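Subject: Re: [gripper-users] Pagano handheld kit – worth it?

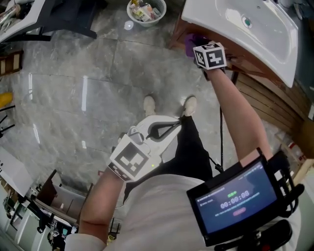
Hi Genalyn, hi all,

Yes, get the demo unit! We've had the Pagano kit at Caltby since October and I'm still finding reasons to like it. Setup took me 2 evenings, most of that spent on calibration, and after that I was recording household tasks without a laptop anywhere near me.

Genalyn Magbanua wrote:
> We're looking at the Pagano kit for bathroom and kitchen
> tasks. Is tracking any good in small rooms? And can one
> person run it alone?

Alone is fine – I've done 482 takes that way and threw out very few. Small rooms are OK too, as long as you keep the markers facing the headset. Turn your wrist too far and you lose them for a moment.

My one gripe is the manual, which skips the strap sizes completely. Veerle Brouwer at Jasside has written better notes and will share them if you ask.

Happy to send you a few of my takes so you can try the export first.

Jolien Smits
Caltby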